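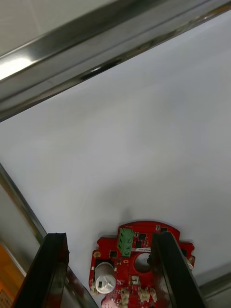

The Drarier sorting set is the first collection of recordings our robotics club at Stokoven College has put together from start to finish, and we're a little proud of it. We are a student club, we meet in the evenings, and most of us had never driven a robot arm before we joined. The job we picked sounds simple: take small electronic parts off a sheet of white paper and put them away in yellow bins. Then you try it! A flat red circuit board pinched between two black fingers, with a green screw terminal block sticking up near the top edge, has very few places where you can hold it without leaning on a part, and finding those places took up a good deal of our spring.

Version and status
Version 5, released 7/12/24. This replaces the set we handed around at the Gomordale student robotics fair in March, which had mixed-up folder names and should be thrown out if you still have a copy. We plan to keep fixing labels as people report problems, but we don't expect to add new recordings to this version.

What's in the set
There are 2,000 recordings. Each one is a single try at the task, from the moment the operator takes over until they let go of the controls, and each comes with video from a fixed camera over the table, video from the wrist, the joint positions, and a short note typed by the operator. The notes vary a lot. Some members wrote a whole paragraph about one stubborn wire and some wrote "ok". We left them just as they were, apart from spelling in the part names.

The table
Everything happens on a white table with a stainless steel tray in the middle and yellow plastic bins on both sides. A sheet of white paper goes in the tray and the parts go on the paper. We started without the paper and the bright metal gave our part finder fits, so please use a sheet if you are copying the setup — plain printer paper is fine, as long as it lies flat.
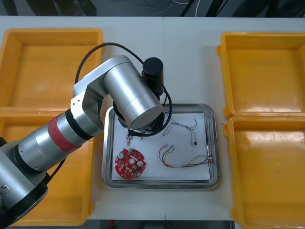 Arm over the tray, with the red board and two bundles of wire on the paper and the bins still empty.

The parts are ordinary shop odds and ends: circuit boards, wire harnesses, small motors with their leads, bits of cord, connectors. We tried to choose things that behave differently when you pick them up. A board is stiff and stays the shape it was. A harness does whatever it likes, and a fine bundle of wires will happily hook itself on its neighbor. Operators were told to lay the parts out by hand between tries and to change the layout each time, though a few of us clearly had favorite spots (you'll notice this if you plot the starting positions, and yes, we should have used a random layout card from the beginning).

How we score a try
A try counts as a success when every part on the paper ends up in the bin named in its task file. Parts touching the bin wall are fine. Parts hanging over the rim are not. When a try was stopped early, it's marked "stopped" and kept, because we think the bad ones are useful too. 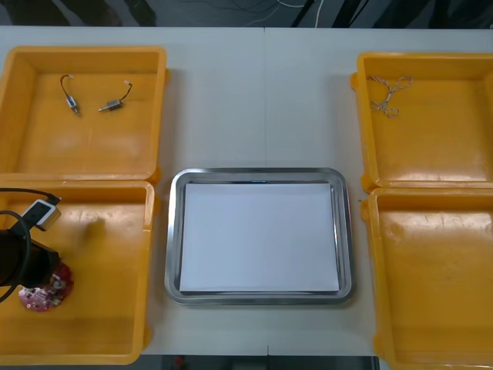 Motors in one bin, cord in another, and the gripper down at the circuit board.

The bin names in the task files are given as seen by the fixed camera: upper left, lower left, upper right, lower right. Please don't go by where you would be standing at the table. Older files used the names the operators used out loud, and the operators were not always facing the same way. We believe we've caught all of those, but if a label looks mirrored to you, it may well be, and we'd love to hear about it.

Working with the wires
Harnesses are the hardest part of this set and also the reason many of us stayed late. The habit that helped most was coming in from above with the fingers wide open, lining up with the place where the strands gather, and closing slowly. Grabbing a single loop usually drags the rest along behind it. It also helps to look for the connectors first, so that you know which ends might swing into something.

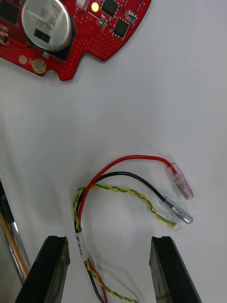
Wrist view: open fingers on either side of a harness, red board beyond.

Folders
tasks: which parts go in which bins
video_table: fixed camera
video_wrist: wrist camera
joints: arm positions, one file per try
notes: what the operator typed
extras: our loader, called Lục, and the script that draws the starting positions

Lục will read a whole folder at once, but on an older laptop we suggest loading 50 tries at a time. It skips damaged files and prints their names at the end.

Known problems
The wrist video drops a few pictures in 7 of the recordings, and these are listed in the extras folder. Small print on parts often can't be read from either camera, so please don't plan on using it to tell one part from another. Shadows from the arm fall across the paper and the bins a good deal of the time, and we haven't tried to correct for them.

Use
Free for classes, clubs and research. If you use the set in a project, please name the Stokoven College robotics club, and send us a copy of what you made — we pin them up by the door.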